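Polling Rates Went Up. The Mice Mostly Didn't Notice

For years the polling rate of a gaming mouse was a settled matter. The mouse reported its position to the computer 1,000 times a second, once per millisecond, and buyers argued over sensors and weight instead. Then 4,000 Hz and 8,000 Hz models arrived, at higher prices and with shorter battery life.

Polling rate is only one stage of input delay. A click has to close a switch, pass a debounce filter, wait for the next report, cross the wireless link or cable, be read by the game, and be drawn on the screen. At 1,000 Hz the wait for the next report averages half a millisecond. At 8,000 Hz it averages a sixteenth of one. The most a buyer can expect to save on that stage is less than half a millisecond per click, on average.

Trundano, which makes the Murotine wireless mouse, ships it at 1,000 Hz and hides the faster modes two menus down in its software. The reason is in the battery figures. The maker claims up to 900 hours in standby, and a small fraction of that in the fastest mode with the sensor active.
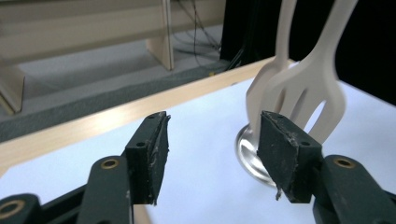
Jeferson Nogueira keeps his at 2,000 and has stopped changing it, he wrote in reply to our February column on wireless mice. At the top setting his older processor dropped frames whenever he swung the view quickly, and going back down two steps cured it. He would have liked a warning on the box.

Dropped frames are a known side effect. Each report is a small job for the processor, and some older game engines handle every one on the same thread that prepares the picture. Move the mouse fast at 8,000 Hz and that thread gets crowded. Newer engines read the reports in batches and cope much better.

Debounce time deserves more attention than it gets. A mechanical switch bounces when it closes, and the firmware waits for the signal to settle before it counts the click. Some budget mice, the Momside among them, ship with the filter set at 5 milliseconds, many times the delay that a higher polling rate removes.
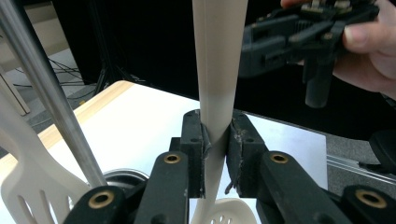
Lowering that filter costs nothing, but a worn switch may then register double clicks. Drop it one step at a time and play for an evening at each setting. Optical switches have no metal contacts to bounce, so most of them need little or no filter.

The display comes next. A 60 Hz panel draws a new picture every 16.7 milliseconds, and no mouse setting will hide that. Players on such a panel should spend on the panel first. At 240 Hz and above, a move from 1,000 Hz to 2,000 Hz can make the cursor path look slightly smoother, and gains past that point are hard to see.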